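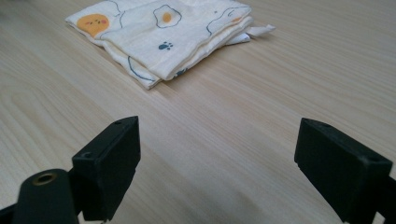 Does anyone know if Skullivside is worth booking for a week in May?
Depends what you want from it. The walking is decent, the village less so.

fenwalker
Reply #2
Been twice. The brochure says 1407 acres of open moor, and half of that was fenced when I went. I'd want to see a map before paying 845 quid.

mossy_tom
Reply #3
That's unfair. The fences are for lambing and the paths stay open. We had a lovely week.

fenwalker
Reply #4
Three stiles were wired shut. Lovely is not the word I'd use.

Gilly593
Reply #5
Does the bus still run from Zirnard? The website says hourly — I'll believe it when I'm sitting on it.

mossy_tom
Reply #6
Every two hours, last one back at six. Bianchini does a good pizza if you miss it.

fenwalker
Reply #7
Good pizza at those prices? We went on to Clorkum the next night and ate better for half.

Gilly593
Reply #8
Right, pricing up Clorkum as well then.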